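From: Lucimara Rocha
To: woodfinish list
Subject: Re: Oil or hardwax oil for a desk top?

On Wednesday, Fultitz wrote:

> I have a pale desk top that came to me unfinished. It has been in
> use for two months with nothing on it and is starting to pick up
> grey marks where my wrists go. I was going to use Danish oil as I
> have most of a tin left, but someone at work says hardwax oil is
> better for desks. I don't want it to go orange. I also don't want to
> be sanding it back every year. How many coats, and do I need to take
> it off the frame first?
>
> Also, does anyone still have the notes on raising the grain? The
> link in the archive is dead.

I have done both on desks and would go for the hardwax oil. Danish oil is easier to put on but it gives you less on the surface, and a desk gets rubbed in the same two places all day. Mine needed doing again by the second winter. The one in hardwax oil has gone longer than that and I have only patched it once, near the front edge.

On colour, any clear oil will darken pale wood a bit. If you want to know what you will get, wipe a patch on the underside with white spirit and look at it while it is still damp. That is close to the colour under a clear oil. If you don't like it, look for one of the tins sold as "raw" or "natural", which have a little white pigment in them. They hold the pale colour well but you must stir them properly, right down to the bottom of the tin, and stir again halfway through the job. I didn't on my first one and the left half came out chalkier than the right.

I would take it off the frame. It is usually only a few screws, and you can then do the underside and the edges without getting oil on the legs. Do put one coat on the underside. Delacroix posted last year about a top that cupped after being finished on one side only, and I have seen the same with a shelf.

This is the order I work in.

1. Clean it. Warm water with a drop of washing-up liquid, cloth well wrung out, then a plain damp cloth. Leave it overnight. The grey marks will probably fade but not go.

2. Sand with 120 grit along the grain until the marks have gone, then 150. I stop there for hardwax oil. If you go much finer the oil doesn't take so well and you get a patchy sheen. Check the instructions on your tin, as a few makers want it finer than this. Get down with your eye near the level of the top and a lamp at the far side, and you will see any scratches running across the grain.

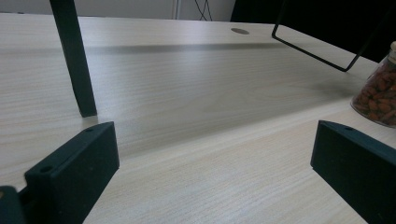

3. Raise the grain. Wipe the whole top with a damp cloth and let it dry fully. It will feel rough. Go over it once, lightly, with the used 150 paper by hand. The dead link was to a longer version of this but there was not a lot more in it. I think Standov saved a copy and he may be able to send it to you.

4. Hoover the dust off, then wipe with a cloth just damp with white spirit. Don't use a tack cloth, some of them leave a residue.

5. First coat, as thin as you can manage. I use a white pad and work it in, then lay it off along the grain with a short-haired brush. Leave it for 15 to 20 minutes and wipe off anything still sitting on the surface. Most of the bad results people post here are from too much oil in one go.

6. Leave it for at least 8 hours, longer if the room is cold. If it still feels tacky it isn't ready.

7. Second coat, same as the first. No sanding in between unless you can feel dust in it. Two coats is enough for a desk. I have tried three and could see no difference apart from a bit more shine, which I didn't want.

You can put light things on it after a day or so but keep mugs and damp cloths off it for about two weeks. Don't put a rubber mat on it in that time either. I have a ring from a lamp base that I have never got out.

Lay your rags out flat outside to dry, or put them in a bucket of water. Oily rags in a heap can heat up and catch fire, and this applies to Danish oil just as much.

I bought my last tin from Resora and had no trouble with it, but it had a best-before date on the base that was closer than I would have liked. Ask before you order. A small tin did two coats on my top with some left over, which has gone on the window sill.

Keep the Danish oil for tool handles.

Lucimara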